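Stomoto Pre-Run Safety Checklist, Revision 3
Brikilwood shared workshop, back bench

Last gone through in September, over a long evening and a great deal of tea. This is the list I work down before Stomoto is allowed to move under its own power, and I've left my comments in under each item, the rambling ones included, so that whoever has the bench next can see what I was thinking (or that I wasn't). Please add your own underneath and leave the old ones alone. I like being able to read back through them!

Stomoto, for anyone new, is the wheeled fetch-and-carry robot I've been building at home and hauling in to Brikilwood whenever I need the big vise. It practices in the simulated home first, the one we call Stillau, and only then on the real floor. So Part A is the simulated run and Part B is the machine itself.

PART A. THE SIMULATED RUN

A1. Stillau loads with the right home and the right lighting.
Result: OK
Comment: Took two tries. I had the old lighting saved from the spring and everything came up gloomy. If yours looks gloomy too, load the lighting after the rooms and it sorts itself out.

A2. All free-standing furniture has a solid collision shape.
Result: OK after a fix
Comment: The stool was the troublemaker, bless it. I had given it a collision shape for the seat and forgotten the legs altogether, and Stomoto sailed straight through them as though they were fog. The legs splay outward a little, so the shape has to be wider at the floor than at the seat. Please don't wrap the whole thing in one fat cylinder to save time. I did that once, and the robot got so timid it wouldn't go anywhere near the refrigerator.
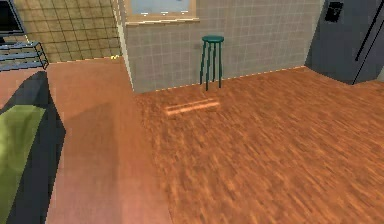
Simulated kitchen side, teal stool near the tiled wall and refrigerator at right.

A3. Bright patches on the floor are not read as obstacles or as holes.
Result: OK, watch it
Comment: Shiny light on boards has been my nemesis on this build. The floor finder wants to call a pale strip something, anything, and for a good while it called it a step down and stopped dead. The threshold is better now. Run it toward the light and away from the light, both, and go and put the kettle on in between if you must, but do both.

A4. The refrigerator is marked as keep-clear.
Result: OK
Comment: We don't need it opening anything yet. The long handles are tempting things for a gripper project, and I know there are people here who would love to try, but that's a separate job with a separate list, and I would want to be in the building for it.

A5. Tables and seating are in the map at their proper heights.
Result: Partly done
Comment: The dining surfaces are in. Soft things are harder. A cushion or a folded cloth hanging over an edge gets flattened into the shape underneath it, which is fine for driving past and not at all fine if the arm ever has to reach over. I've left this open and would welcome some company on it.

A6. Doors are marked closed unless the run needs them open.
Result: OK
Comment: A closed door has to count as a wall, plainly and with no cleverness. In an earlier version I let the planner treat doors as "maybe", and it spent the evening planning lovely routes through solid wood. The handle has its own little shape now, so the mast won't clip it on a tight turn.

A7. Door frame posts have their own collision shapes.
Result: OK
Comment: Rounded posts, so rounded shapes. When I used square boxes the corners stuck out further than the posts do, and the robot kept a silly distance from a doorway it could have managed easily. Stomoto is 427 mm across at the widest part of the bumper, and a doorway doesn't leave you much to play with once you add a margin on both sides.

A8. Tiled walls do not confuse the tracking.
Result: Needs another look
Comment: My least favorite item. Repeating tile looks the same wherever you stand, and when the robot is facing into a corner it can slip over by a tile in its own opinion of where it is and carry on quite cheerfully. Dark grout makes it worse, I think, though I haven't proved it. Turning slowly helps. So does having a door in view, which gives it something that isn't a square to hold on to. 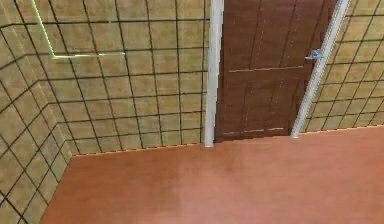 Eamon Kavanagh wrote back on this item that he'd slow the turn right down and stop trusting the walls on their own. He leans on the wheel counts whenever the walls go repetitive and lets the camera have its say again once a doorway or a piece of furniture turns up. He also asked, quite fairly, why A8 isn't a hard stop when A2 is, and said he wouldn't put a real machine on a real floor with that one open.

Reply to Eamon: You're right, and I've been dodging it. A8 is now a hard stop. I'll put your wheel-count idea in before the next run and write up how it behaves.

A9. Simulated run completes with no contacts logged.
Result: Not signed off
Comment: Held for A8. The last full run logged 2,526 steps without a contact, which pleased me no end, but it never turned into a tiled corner, so I'm not counting it.

PART B. THE MACHINE

B1. Emergency stop cuts power to the wheels and the arm.
Result: OK
Comment: Press it while the wheels are turning. Pressing it on a sleeping robot only tells you that the button goes down. Wheels off the ground for this one, up on the blocks.

B2. Battery case closed, strap tight, no swelling, no warm spots.
Result: OK
Comment: Put your hand flat on it and take your time. I replaced the strap with a wider one, and the old one is in the drawer if you'd like it for something else.

B3. Vitale motor board mounted, fan clear, cables tied back.
Result: OK after a fix
Comment: One cable had worked its way over toward the left wheel. I tied it back and added a second tie for luck. Please check that side first, it likes to wander.

B4. Speed limit set for indoor use.
Result: OK
Comment: 300 mm per second and no faster with people about. It feels slow when you're standing there watching, I know, and then you find yourself stepping over it with a mug in your hand and you're very glad of it.

B5. Bumper switches click on both sides and across the front.
Result: OK
Comment: The right one is stiff. It works, but it wants a firmer push than I'd like, so I've ordered a softer spring.

B6. Floor clear, cables up, bags off the ground.
Result: To be done on the day
Comment: Mine are usually the bags.

B7. One person on the stop button, doing nothing else.
Result: To be done on the day
Comment: Nothing else includes filming. I'm happy to take a turn at this most evenings after seven, just leave a note on the bench.

Open items: A5, A8, A9, B5.
Cleared to drive on the real floor: No, not until A8 and A9 are signed.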